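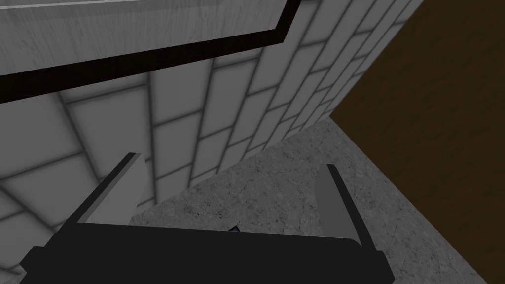
Segundo uma operadora do turno da tarde, a garra não lhe tirou trabalho, mudou-lhe a ordem dele: antes lavava e arrumava, agora passa a primeira meia hora a rever o que o sistema deixou por recolher. Observações deste tipo repetem-se nas 11 entrevistas feitas nas cozinhas da Rotich e orientam a leitura dos resultados nesta secção.

Figura 1. Ambiente simulado: garra aberta, de dois dedos, junto a um canto com parede de azulejo e superfície cinzenta salpicada. Entre os dedos vê-se parte de um pequeno objeto azul.

4.2 Redistribuição de tarefas

A recolha de objetos em bancada foi treinada no simulador Akasix antes da instalação na cozinha central. O conjunto de treino tem 800 episódios, dos quais 200 decorrem em cantos como o da Figura 1, onde a margem de aproximação é menor. Foi também nos cantos que os operadores relataram mais intervenções manuais.

O efeito mais referido diz respeito aos tempos de espera. Quando a recolha é interrompida, o operador tem de confirmar o estado da bancada no painel Zarkura e autorizar o reinício – tarefa que não constava da descrição de funções e que, até janeiro, não era contabilizada no horário. As equipas com 36 horas semanais passaram a reservar um período fixo para estas confirmações.

As opiniões dividem-se quanto ao esforço físico. Os operadores mais antigos referem menos dores nos pulsos. Os que entraram depois da instalação queixam-se sobretudo da atenção contínua ao painel e da falta de pausas definidas. Dois entrevistados pediram para regressar à lavagem manual, pedido que a Rotich aceitou num dos casos. A formação inicial não abordava as interrupções e foi revista após a segunda ronda de entrevistas.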